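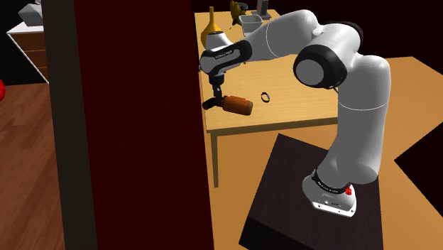

Figure 1. White, black and light wood (computer rendering).

Braltumell College of Design
Interior Environments, First Year
Lecture 6: Tonal Value and the Neutral Palette
Handout issued 07/08/2020

Scope of the lecture

Students come to this unit having completed the introductory studies in hue and saturation. The present lecture deals with the third property of colour, value, meaning the relative lightness or darkness of a surface. Value is assessed separately in the major project, and students are expected to use the terms set out below consistently in their written submissions.

Definitions

Value: the position of a colour on a scale running from black to white, without regard to its hue.
Tint: a colour to which white has been added.
Shade: a colour to which black has been added.
Tone: a colour to which grey has been added. In general conversation the word is often used to mean value, and students will find it used that way in much of the trade literature. In assessed work it should be kept to the narrower meaning.
Neutral: a colour of very low saturation. White, black and grey are neutrals in the strict sense. Timber, stone, linen and unglazed clay are treated as neutrals in practice, although most of them carry a measurable hue.
Light reflectance value (LRV): the proportion of visible light reflected by a surface, expressed on a scale from 0 to 100. Paint manufacturers commonly print the LRV on the back of the sample card.

Value contrast

Two surfaces placed side by side are read first by the difference in their value and only afterwards by their hue. A mid-green wall and a mid-red armchair may differ strongly in hue and yet merge in dim light, where the eye's response to colour is reduced. A white skirting against a charcoal floor will remain legible in almost any condition.

Strong contrast draws attention to edges. It should be placed where an edge deserves attention, such as the nosing of a stair or the frame of a doorway that visitors must find without assistance. Where strong contrast is distributed evenly through a room, the occupant is given no indication of which edges matter, and the interior is commonly described as busy even when it contains very little furniture.

Low contrast has the opposite effect. Joinery painted in the wall colour recedes, and a radiator or service cupboard treated in this way will attract less notice than one picked out in a trim colour. The technique is useful in narrow hallways and in rented premises where fixtures cannot be relocated.

Timber within a neutral scheme

Light timbers occupy the upper middle of the value scale and are frequently employed to mediate between white and black. Their usefulness depends on the undertone. Tasmanian oak and blackbutt vary considerably from board to board, and a sample of a single offcut is not an adequate basis for specification. Students should request at least 2 pieces from different boards and view them beneath the lamp type proposed for the finished room.

Clear finishes alter value as well as sheen. Oil-based polyurethane tends to deepen the timber and to yellow over time. Water-based finishes hold closer to the raw colour. White-tinted oils will raise the value of a pale timber slightly, but they can appear chalky where they collect in open grain. The finish must be stated in the specification together with the species.

Dark surfaces

Dark elements carry visual weight. Placed low in a room they give an impression of stability, and placed high they lower the apparent ceiling. Neither result is a fault if it is intended. Designers should also consider maintenance, as dust, lint and fingerprints show readily on dark satin and gloss surfaces. A matt finish conceals fingerprints poorly if it cannot be wiped, and the cleaning instructions of the supplier should be consulted before one is chosen for a bench or a cupboard door.

Daylight and orientation

In the southern hemisphere, north-facing rooms receive direct sun for much of the day and will tolerate cooler whites. South-facing rooms receive indirect light, and a white with a blue or grey undertone may appear flat there in winter. East and west rooms change character between morning and afternoon. Sample boards should be viewed upright, in the position the material will occupy, and at more than one time of day.

Case study: the Cileck reading room

The refurbishment of the Cileck Library reading room will be discussed in the second half of the lecture. The original scheme used a cream wall, a cream ceiling and a mid-brown carpet. Users reported that the room felt dim despite adequate measured illumination. The revised scheme retained the light fittings, raised the LRV of the ceiling by 14 points and introduced a darker band at the base of the walls. The carpet was replaced with cork. Complaints regarding dimness fell away, and the library has since applied the same treatment to its upper floor.

Students should note that the undertone of the original cream was left unchanged on the walls. The improvement is attributed to the redistribution of value.

Studio exercise

Prepare a value scale of 21 even steps from black to white in gouache, on a single strip of cartridge paper. Select a room in your own residence and match its principal surfaces to the scale by eye, squinting to suppress hue. Record the results on a plan at 1:50. Prepare a second plan proposing a change to the value of one surface only, accompanied by a written justification of not more than one page.

Work is to be pinned up in the Kulkarni Studio before the next session. Gouache and cartridge paper may be purchased from the college store. Paint sample cards from the Sirker range are held at the materials library desk and may be borrowed overnight on presentation of a student card.

Preparation for Lecture 7

Revise the definitions above and bring three fabric swatches of similar value and differing texture.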